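오프사이드는 왜 반칙일까? 어린이를 위한 축구 규칙 설명

축구 경기를 보면 공이 골대 안으로 들어갔는데도 골로 인정되지 않을 때가 있다. 부심이 깃발을 들고 주심이 호루라기를 분다. 이유는 대부분 오프사이드이다. 이 글에서는 오프사이드의 뜻, 판정하는 순서, 예외를 차례로 설명한다. 축구 규칙은 모두 17조로 되어 있고, 오프사이드는 그 가운데 제11조에 나온다.

1. 오프사이드 위치

먼저 '오프사이드 위치'라는 말을 알아야 한다. 공격하는 선수가 다음 세 조건을 모두 만족하면 오프사이드 위치에 있다고 한다.

첫째, 상대편 진영에 있다. 경기장은 하프라인으로 나뉘며, 상대편 골대가 있는 쪽 절반이 상대편 진영이다. 하프라인 위는 상대편 진영에 들어가지 않는다.
둘째, 공보다 상대편 골라인에 더 가까이 있다.
셋째, 뒤에서 두 번째 상대 선수보다 골라인에 더 가까이 있다.

'뒤에서 두 번째 상대 선수'는 골라인에서 두 번째로 가까운 수비 팀 선수를 말한다. 보통은 골키퍼가 골라인에 가장 가깝고, 그다음이 마지막 수비수이다. 그래서 마지막 수비수만 보면 되는 경우가 많다. 그러나 골키퍼가 앞으로 나와 있으면 계산이 달라진다. 이때는 골키퍼와 수비수를 구별하지 않고 골라인에서 가까운 순서대로 두 명을 센다.

두 번째 상대 선수와 똑같은 선에 있으면 오프사이드 위치가 아니다. 이것을 동일 선상이라고 부른다.

2. 몸의 어느 부분을 재는가

머리, 몸통, 발처럼 골을 넣을 수 있는 부분만 잰다. 손과 팔은 재지 않는다. 팔의 위쪽 경계는 겨드랑이 맨 아래와 같은 높이이다. 어깨는 팔에 들어가지 않으므로 어깨가 앞서 있으면 오프사이드 위치가 될 수 있다. 골키퍼의 손과 팔도 재지 않는다.

3. 언제를 기준으로 하는가

기준이 되는 때는 같은 편 선수가 공을 차거나 건드리는 순간이다. 공을 받는 순간이 아니다. 두 순간 사이에도 선수들은 계속 뛰고 있으므로 위치가 크게 바뀐다.

예를 들어 보자. 브로루라 팀의 매브 버클리가 공을 찼다. 그 순간 같은 팀의 우나 킨은 마지막 수비수와 같은 선에 있었다. 킨은 앞으로 달려 나갔고, 공을 받을 때는 수비수보다 3미터 앞에 있었다. 이 경우는 오프사이드가 아니다. 공을 찬 순간의 위치가 기준이기 때문이다.

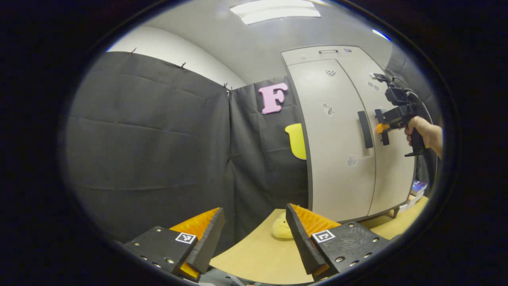
반대 경우도 있다. 다라 키오가 공을 찼을 때 도널 오닐은 마지막 수비수보다 한 걸음 앞에 있었다. 오닐은 다시 뒤로 돌아와서 공을 받았다. 받은 곳만 보면 문제가 없어 보이지만, 공을 찬 순간에 오프사이드 위치에 있었으므로 반칙이 된다.

4. 위치와 반칙은 다르다

오프사이드 위치에 서 있는 것만으로는 반칙이 되지 않는다. 그 선수가 경기에 관여해야 반칙이 된다. 관여하는 방법은 세 가지로 나눈다.

플레이를 방해한다: 같은 편이 패스하거나 건드린 공을 차거나 건드린다.
상대 선수를 방해한다: 골키퍼의 시야를 가리거나, 공을 두고 상대와 다툰다.
그 위치에서 이득을 얻는다: 골대나 상대 선수 몸에 맞고 튀어나온 공을 차 넣는다.

따라서 오프사이드 위치에 있던 선수가 공을 쫓지 않고 아무도 방해하지 않으면 경기는 계속된다. 부심이 깃발을 바로 올리지 않고 기다리는 것은 선수가 관여하는지 확인하기 위해서이다.

5. 오프사이드가 없는 경우

다음 세 상황에서 공을 직접 받으면 오프사이드 반칙이 되지 않는다.

골킥
스로인
코너킥

프리킥은 여기에 들어가지 않는다. 프리킥으로 찬 공을 받을 때는 오프사이드가 적용된다.

6. 반칙 다음에는 어떻게 되는가

주심은 수비 팀에게 간접 프리킥을 준다. 간접 프리킥은 찬 공이 다른 선수에게 닿은 다음에 들어가야 골이 된다. 주심은 한쪽 팔을 머리 위로 들어 간접 프리킥임을 알린다. 오프사이드 반칙 자체로는 경고를 받지 않는다.

부심은 깃발로 반칙이 일어난 곳을 알려 준다. 깃발을 위로 든 다음 방향을 바꾸는데, 그 뜻은 다음과 같다.

비스듬히 위로: 부심에게서 먼 쪽
앞으로 수평하게: 가운데
비스듬히 아래로: 부심에게서 가까운 쪽

7. 이 규칙이 있는 까닭

오프사이드가 없다면 공격수가 상대 골대 앞에 계속 서서 긴 패스만 기다릴 수 있다. 수비수도 그 선수를 막으려고 골대 앞에 머물러야 한다. 그러면 가운데에서 공을 주고받는 일이 줄어든다. 길이가 100미터인 경기장이라도 양쪽 끝만 쓰게 되는 것이다. 오프사이드 규칙이 있으면 수비수들이 한 줄로 서서 앞으로 올라올 수 있고, 공격수는 달리기를 시작할 때를 잘 맞추어야 한다.

수비수들이 한꺼번에 앞으로 나와 공격수를 오프사이드 위치에 남겨 두는 방법을 오프사이드 트랩이라고 한다. 한 명이라도 늦게 나오면 트랩은 실패한다.

8. 연습 문제 대신 해 볼 것

종이에 경기장을 그리고 바둑돌로 선수를 놓아 본다. 검은 돌은 공격, 흰 돌은 수비로 정한다. 공은 작은 단추를 쓴다. 공을 찬 순간의 위치에 돌을 놓고 골라인에서 가까운 흰 돌 두 개를 찾는다. 두 번째 흰 돌을 지나도록 골라인과 나란한 선을 긋고, 검은 돌이 그 선을 넘었는지 본다. 공이 검은 돌보다 앞에 있는지도 함께 확인한다.

낱말 풀이

골라인: 골대가 서 있는 쪽의 경기장 끝선.
하프라인: 경기장을 반으로 나누는 선.
부심: 터치라인을 따라 움직이며 주심을 돕는 심판.
터치라인: 경기장의 긴 쪽 옆선.
간접 프리킥: 바로 상대 골대에 넣어도 골로 인정되지 않는 프리킥.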